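4.2 Assigning shelf labels in Feveo

Labels link a storage location to its record in the Feveo household inventory. Complete section 4.1 first.

1. Open Locations and select Add.
2. Enter a code from 111 to 814. Codes outside this range are rejected.
3. Select Food or Personal, then add one reference photo per item.

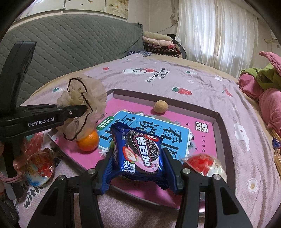 Fig. 9. Food item, strawberry sandwich cookies.

4. Press Save. The label prints in black only.

Note: Names longer than 71 characters are shortened on the label - the full name stays in the record.

CAUTION: Do not rename a location during sync. Item links may be lost.

5. For items without a barcode, select Manual and enter a short name.
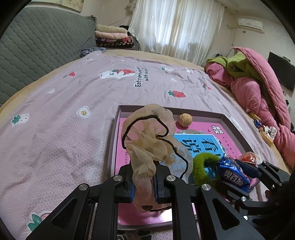 Piątek reports that Manual entries saved without a location do not show up in search until the index is rebuilt, and asks for a warning at step 5.

6. To rebuild the index, open Tools, select Index and enter service code 577.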